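# Chapter 6: Working Rules for Handling Soft Goods

After this chapter you should be able to:

- write a handling rule that another person can follow without asking you
- choose a closing force for goods that change their shape
- decide when a robot cell must stop and wait for an operator
- keep a handling record that is still useful after some months

## 6.1 Why soft goods need their own rules

In Chapter 5 we worked with hard parts. A hard part has one shape, and the rule for holding it can be short: where to grip, how wide, how strong. With soft goods this is not enough. A cushion or a plush toy gives way under the fingers, and its outline in the camera view is not the same after each touch. The fur can hide the real edge of the body.

Many workplaces answer this by leaving everything to the judgement of the person who programs the cell. I do not recommend it. When that person is on holiday, the judgement is on holiday also. A written rule can be checked, argued about and improved.

The rules in this chapter follow the house practice of the Grollo packing hall in Dumuvov, where mixed toys and textile goods are handled. They do not replace the safety standards that are in force in your own country, and you should read those first.

## 6.2 The approach rule

The first rule concerns the moment before contact. At Grollo it is written like this:

> **Rule 1.** The gripper shall approach a soft item with its fingers open wider than the item's widest visible part. If neighbouring items stand in the path of a finger, the cell shall choose another angle or stop.

The second sentence is the one that new programmers forget. In a tidy test, with one toy in the centre of the table, it has no use. In ordinary work the items lie close to each other, and a finger may come down on a neighbour, a label or the side of the container.
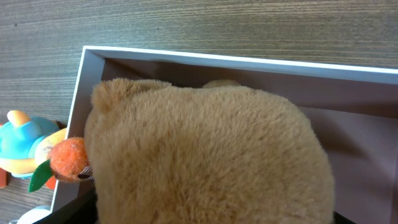 *Figure 6.1. View from the wrist camera: a plush bear in an open white cardboard box, with the dark gripper fingers at the bottom of the picture.*

Look at the small orange plush beside the bear's head in Figure 6.1, and at the fabric tag between the two. Under Rule 1, both must be considered before the fingers close. A tag caught together with the item may tear, and in Grollo's records a torn tag is counted as damage, even when the toy itself is in good order.

The rim of the box also matters. Cardboard is soft enough to bend and hard enough to push the item out of its place. For this reason the rule treats a box wall as a neighbouring item.

## 6.3 The closing rule

> **Rule 2.** The fingers shall close slowly, and shall stop at the set force or at the set width, whichever is reached first.

Two limits are needed because each one can fail alone. With a force limit only, a loosely filled toy may be pressed nearly flat before the sensor reports anything. With a width limit only, a firm toy of the same size receives too much pressure. The Ham line, which we study in Section 6.5, used the width limit alone for 3 months and then changed its rule.

After closing, the cell lifts the item a little and waits. If the item slips, the cell may try again, but not without end. Grollo allows 3 attempts. Then the cell stops and calls the operator.

## 6.4 What to write down

A handling record should be short, or people will not fill it in. The Brotau form, printed at the end of this chapter, has 6 fields: item type, container, approach angle, closing limits, number of attempts, and damage. Records are kept for 90 days. Before you begin Section 6.5, copy the form into your workbook and fill in the first two fields for an item from your own workplace.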